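Betreff: Re: [Kleinserien] Lagerung im Keller, Weichmacher, Achsen
Liste: Kleinserien und Spielzeugautos

Hallo zusammen,

danke für die Rückmeldungen zum Thema Keller. Ich antworte gesammelt und zitiere nur Socorros Mail, weil darin die meisten Fragen stehen. Zwei Bilder füge ich hier oben ein, der Text dazu folgt weiter unten.

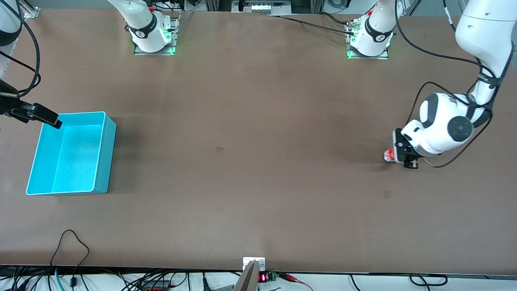
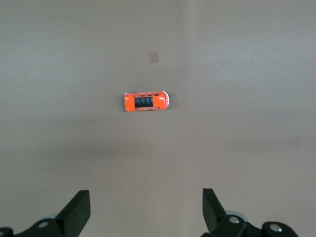 Erstes Bild: Kunststoffwanne, leer. Zweites Bild: der orange Wagen von oben.

Im November 2020 schrieb Socorro Yupanqui:

> Hallo Liste,
>
> ich übernehme den Bestand meines Onkels, über 200 Stück,
> fast alles Druckguss, kaum Schachteln. Bisher lag alles
> in Bananenkisten im Keller. Drei Fragen:
>
> 1. Kann das im Keller bleiben, wenn ich die Kisten gegen
> Plastikwannen tausche?
> 2. Bei einigen kleben die Reifen an den Felgen oder haben
> Abdrücke im Nachbarmodell hinterlassen. Was tun?
> 3. Lohnt es sich, verbogene Achsen zu richten, oder
> verkauft man so etwas besser als Konvolut?
>
> Zum Treffen in Pemska schaffe ich es dieses Jahr sowieso
> nicht, ich habe also Zeit.
>
> Gruß
> Socorro

Zu 1: Das hängt vom Keller ab. Leg ein Hygrometer hinein und lies es zwei Wochen lang morgens und abends ab. Bei mir stand es im Sommer bei 84 Prozent, da bleibt kein unlackierter Boden lange blank. Eine Wanne mit dichtem Deckel hilft nur, wenn die Modelle vorher trocken waren, sonst schließt man die Feuchtigkeit mit ein. Zum Sortieren nehme ich offene Wannen, zum Lagern flache Schubladen. Ich habe dafür das Regal Bralerby im Flur stehen -- die Schubladen sind nicht tief, aber für eine Lage reicht es. Als Zwischenlage säurefreies Seidenpapier, kein Schaumstoff. Der alte gelbe Schaumstoff zerfällt und klebt dann auf dem Lack fest.

Zu 2: Die Abdrücke kommen vom Weichmacher. Aus Polystyrol bekommt man sie nicht mehr heraus, dort ist das Material angelöst. Auf Lack geht es manchmal mit lauwarmem Wasser, einem Tropfen Spülmittel und viel Geduld. Keinen Alkohol, der nimmt bei vielen älteren Modellen den Tampondruck gleich mit. Klebende Reifen ziehe ich ab, reibe sie mit Talkum ein und lagere sie getrennt in Tütchen, mit Zettel. Wer Ersatz braucht: Stöcker hatte zuletzt wieder Beutel mit je 40 Reifen in den gängigen Durchmessern. Ob die Mischung besser ist als früher, kann ich noch nicht sagen.

Zu 3: Richten lohnt sich bei allem, was du behalten willst. Ich spanne die Achse zwischen zwei Hartholzklötzchen und drücke langsam nach. Mit der Zange gibt es Kerben, und dann läuft das Rad nie wieder sauber. Die Ersatzachsen von Plusteck sind mir einen Hauch zu dick, man muss die Bohrung aufreiben. Für ein Konvolut würde ich nichts reparieren, die Käufer wollen selbst schrauben. Ich gebe solche Stücke zu je 10 in einen Beutel und schreibe die Mängel dazu.

Noch eine Bitte, bevor du etwas weggibst: Schau dir die Bodenplatten an und notiere Gussnummern und Farbvarianten. Gerade bei Orange und Rot sind die Unterschiede auf Fotos schlecht zu erkennen, je nach Lampe sieht alles gleich aus. Tageslicht am Nordfenster ist am zuverlässigsten. Für die Liste reicht eine einfache Tabelle mit Nummer, Farbe, Zustand und Fach.

Zur Frage nach Silikagel aus der letzten Woche: ja, aber die Beutel regelmäßig im Backofen trocknen, sonst sind sie nach einem Winter wirkungslos.

Viele Grüße
Henner

--
Anhänge bitte klein halten, das Archiv ist fast voll.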